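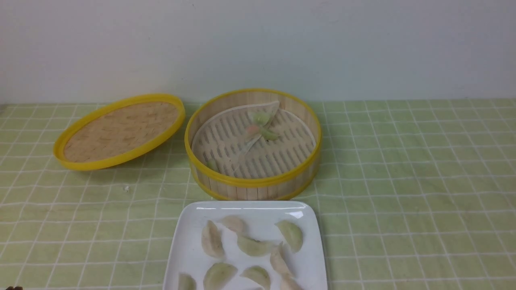
Oditz — Departamento de Equipamento para Cozinhas

Pesquisar produtos Buscar Pesquisa avançada

Posto Lemlow para cestos de vapor

O Lemlow é um posto de bancada com braços robóticos para passar dumplings do prato ao cesto de bambu. Destina-se a cozinhas de produção e a escolas de hotelaria que estejam a preparar o orçamento de equipamento. Trabalha com massa fina e translúcida, que é o caso mais difícil: uma folha que se abre dentro do cesto deixa o recheio sobre a base perfurada. Convém contar com desperdício no período de afinação e incluí-lo na verba de consumíveis.

O que orçamentar

1. Braço e garra. O preço de base cobre o posto montado e a primeira afinação. Os dedos da garra são peças de desgaste — peça 2 jogos de reserva logo na encomenda.

2. Módulo na garra e cablagem. O cabo acompanha todos os movimentos do pulso e passa perto da comida. Preveja a substituição e confirme que a folga do cabo não chega ao rebordo do prato.

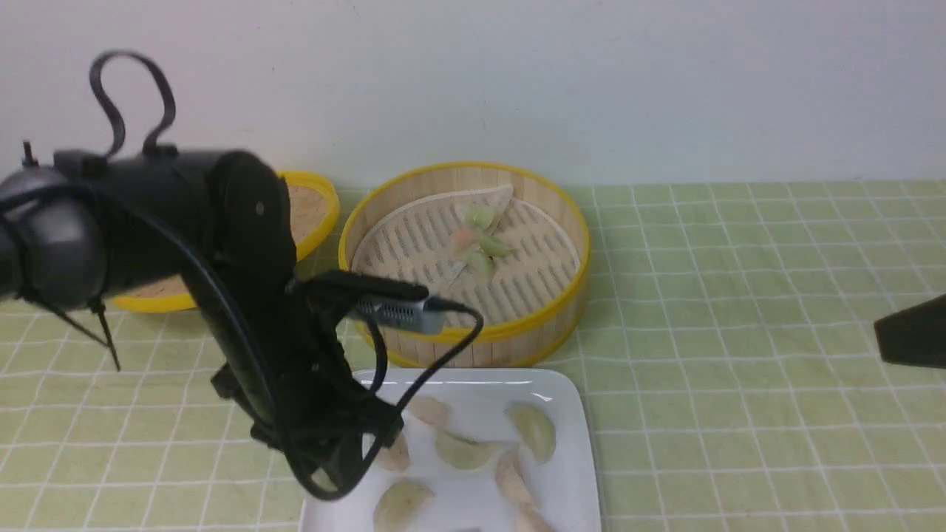
3. Mesa e utensílios. Não é preciso mobiliário especial. Uma mesa comum com toalha serve para ensaios, desde que o cesto e o prato fiquem ao alcance da garra. Reserve também lugar para a tampa. Para produção, recomendamos um tampo liso e lavável.

4. Formação. Uma sessão de 10 horas para os operadores, marcada à parte. Thierry Rey trata das datas e responde a dúvidas sobre o plano de instalação.

5. Manutenção. O contrato Barbier inclui revisão a cada 600 horas de trabalho. As peças de substituição estão garantidas até 2037.

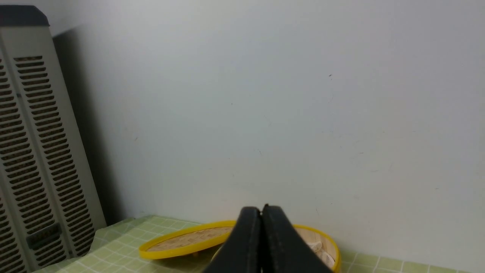

Garra fechada junto ao cesto e à tampa.

Prazos e encomendas

Os pedidos recebidos até janeiro entram na primeira série de montagem. Para compras repartidas por dois exercícios, o posto pode ser faturado primeiro e o contrato de manutenção depois. Quem já tem um posto Nirkley pode aproveitar a base de fixação — indique o modelo no pedido de orçamento. O transporte é cotado à parte, conforme a morada de entrega.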